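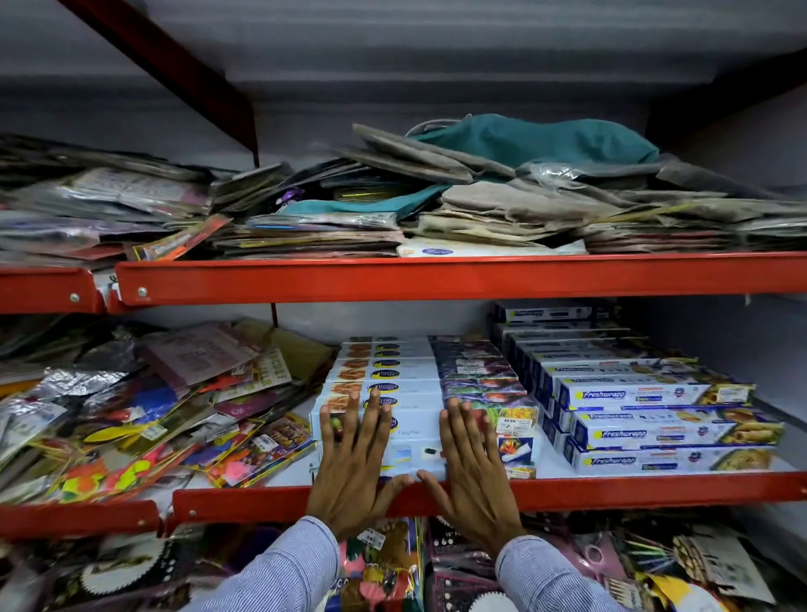 2. Working out what to buy

Before you ask us for a price on a Prevard shelf unit, it pays to spend a morning with the shelves it will be working on, and to do some of the work yourself while you're there. Budgets for shop automation nearly always go astray at this stage, long before anybody has signed anything, and the usual trouble is that the buyer has planned for the tidy stock and forgotten the rest. Boxed kitchen wraps are the easy end of the job: cling film and Freshwrapp cartons have flat faces, and you can press your fingertips against the fronts of a stack and straighten it with both hands. The party packets lying in a pile on the same shelf are quite another matter, and so are folded bags heaped on the shelf overhead. If your bays mix the two kinds of stock like this, please plan for the harder kind from the start, or decide now that people will go on looking after it (plenty of our customers do, and very happily!).

2.1 Before you start

You will need a tape measure, a notepad, a recent stock list and somebody who fills these shelves every week. Do bring that last person along even if it means swapping a shift, as they know things about the packets that no stock list will tell you.

2.2 Surveying your bays

1. Choose one bay that is fairly typical and one that everybody dislikes. Survey both.

2. Measure the clear height between each shelf and the beam above it, at the front and again at the back. Write down the smaller number.

3. Measure the depth from the front beam to the back panel. The standard Prevard arm reaches 825 mm from its mounting point, and you should keep 60 mm of that in hand for the wrist to turn.

4. Note anything that crosses the opening or sits close to it, such as a diagonal brace, a bolt head or a price strip. A brace at one side of the bay can take away a surprising amount of elbow room.

5. Sort the stock into three groups on your notepad: boxes with flat sides, flat packets in plastic, and soft goods such as fabric bags. Put anything you're unsure of in the more awkward group.

6. Face up one shelf by hand at your normal pace. Write down each time you use both hands together, for instance one steadying a stack while the other squares up its neighbour.

Note: Step 6 decides whether you need one arm or two, and it is the largest single difference in price on the order form. Please don't skip it, however silly you may feel writing notes about your own hands.

Caution: Don't take your measurements from the shelving maker's drawings. Beams get moved over the years and the drawings don't.

2.3 Choosing a gripper set

The Talent soft-finger set is the one to budget for if most of your stock is boxed. It will also manage many sealed packets, provided they are standing up or lying singly. Loose heaps need the wider Tiwari pad as well, and that is ordered separately. Neither will sort a mixed pile for you, so allow for trays or dividers if you want packets handled at all.

7. Enter the number of gripper sets on line 4 of the order form. Add a spare set of fingertips for each, as they do wear.

8. If you need dividers, price those for the whole aisle and enter them on line 5. Any shopfitter can supply them and you needn't buy ours. Drurmont dividers fit without drilling.

2.4 Filling in the budget sheet

9. Put the purchase price, delivery and fitting in the first column. The fitting charge for a single bay group is £2,134, and it covers the floor check and one return visit.

10. Put the yearly costs in the second column: servicing, fingertips, and the electricity if your manager likes to see it.

11. Add 10 per cent to the first column for changes to the shelving. If you don't spend it, all the better.

12. Put staff time in the third column. Somebody will have to teach the unit each new line of stock, and when the October party goods arrive that can be most of a day's work.

Caution: Leave the hours now spent on loose packets and bags in your staffing budget until the unit has worked through a full season. Taking them out early leaves you short in the busiest weeks.

Note: Send the finished sheet, with both bay surveys, to Linnea Aasen in our planning office. She will read the handwritten version quite cheerfully, so there's no need to type it up. Section 3 deals with floor loading and power supply.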